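About us | Company
December – by Dwynwen Owen

Cirholm strips, tests and rebuilds desktop workstations. Cases are worked on their side, side panel off, on slatted aluminum benches. 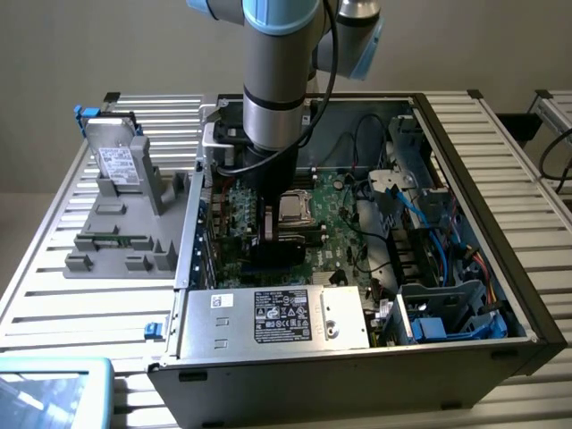

Open tower with a 3.5-inch drive in the fixture.

Each unit is logged under a Mostum number before any part is removed. 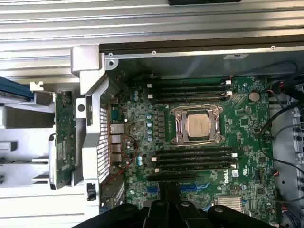 2 min read

Memory is tested module by module. Stock covers 213 board types.

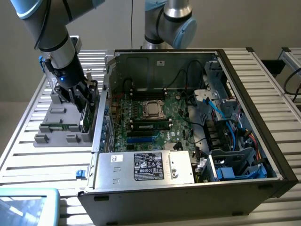 Circuit cards are the second line of work, run by Teemu Laaksonen. Cards are kept apart from drives and checked for bent contacts. Gray fixture trays with raised blocks and slots have a recess where a board can rest flat. The parts store holds 2,000 items.
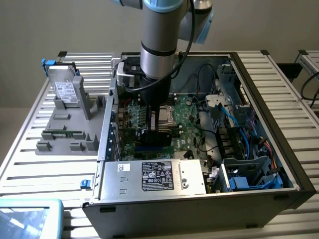 Do you accept single machines?
Orders start at one unit – send the model and service number to Mohit Kaushik.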